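When the Gripper Let Go: Tracing a Fault at Wadach

Selvaraj Ranasinghe keeps the fault log open on a second monitor, and the entry he wants to discuss takes up less space than he remembered. It reads "unexpected open, axis position normal, no alarm." It was written in February by Mirsad Delić, who was running the arm at the time.

Ranasinghe is responsible for controls at the Wadach handling lab in Bramdale, where an arm the staff call Arby is used for pick-and-place tests on soft goods, mostly fruit. Over one stretch of the winter its gripper opened on its own during transfers. The arm kept moving along its path as if it still held the part.

"The robot had no opinion on the matter," he says. "It was told to close, it closed, it reported closed. Then the fingers opened and the status bit did not change. From the controller's side there was no fault."

Delić noticed it first as a drop rate that did not match the force settings. He had set the grip low to avoid bruising and assumed the fruit was slipping. "I raised the force in small steps, and all I got was marked fruit," he says. "It still dropped. If it were slip, you would expect the drops to go away."

The test program ran 2,000 cycles per batch. Up to 15 drops were logged in a batch, with no clear pattern in the cycle count. The staff replaced the finger pads, then the gripper. Neither change had any effect.
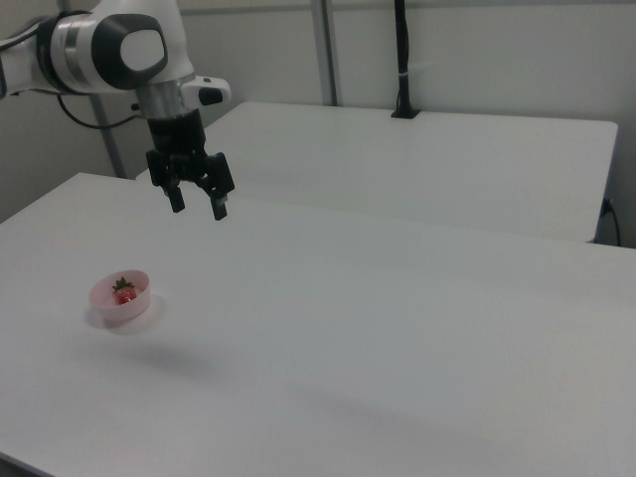
4 min read

The cause was in the cable. Power and signal for the gripper run down the outside of the arm, and the service loop near the wrist had been tied too short when the unit was reinstalled after a move. At one combination of wrist rotation and reach, the loop pulled tight and loaded the connector. Contact on one pin was lost for a few milliseconds.

"A short loss on that line restarts the gripper electronics," Ranasinghe says. "On restart it goes to its default state. Our default was open. That setting was ours, and it was wrong for this job."

The controller missed the event because it read gripper status every 50 milliseconds and held the last good value if a reading failed. The hold had been added to quiet nuisance alarms. Delić found it by putting a scope on the supply line and moving the wrist slowly by hand -- a test he says he should have run in the first week.

Asked whether anyone was at risk, Ranasinghe is careful. The payload was fruit, and a dropped strawberry is a cleaning task. "But the same code was going to be copied to a cell that handles glass jars," he says. "There, an open gripper with no alarm is a safety matter. I filed it as one."

Dragica Papadopoulos, who reviewed the report, agreed with the classification and sent it back with 2 questions: who had approved the hold on the status value, and where else was it in use. The first had no written answer. The second led to a search of the shared code library, and the same block was found in a conveyor program written by Konrad Ostrowski. He has since removed it.

The repair itself was minor. The loop was lengthened and clamped so that the connector carries no load at full wrist travel. The default on restart is now to hold position, and a failed status reading stops the arm. Nuisance alarms have come back, as expected. Delić logs them by hand and has traced most to a loose ground terminal -- a separate problem, still open.

Ranasinghe has also changed the reinstall checklist. It now calls for the wrist to be turned through its full range, in both directions, at the near and far ends of reach, with the cable watched the whole time. The jar cell stays on hold until Papadopoulos signs off on the new code.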